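How I keep up with transfer deadline day without losing my mind

I support Groltdale, so every August I'm glued to rumors about some left back from Terport who never signs. After a few bad years I worked out a routine!

First, pick two sources and mute the rest. I use the Ciria app for confirmed deals and the club's own feed.
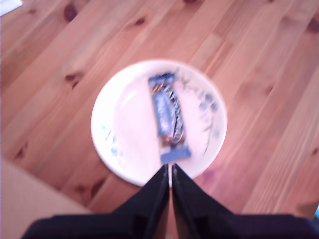

Candy bar, plated.

Next, make a simple sheet – player, position, fee, status. Only change the status when a club announces something. "Medical booked" doesn't count (I learned that with Pitkänen, who I'd already put in my starting lineup). 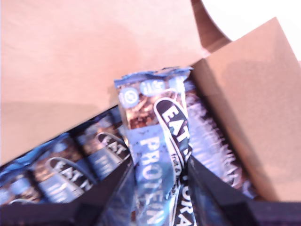
Protein bar, blue wrapper.

Then set a timer for 40 minutes and stay off your phone until it rings. Check, update, reset. I cap my sheet at six names per club, or it turns into a wish list.

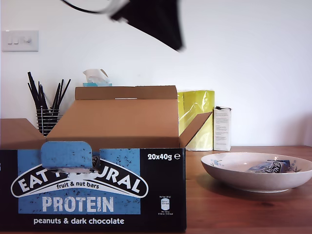

Once the window shuts, give it a couple of hours before you close the sheet, as late paperwork can still come through. Loans go on a separate tab, with the return date filled in.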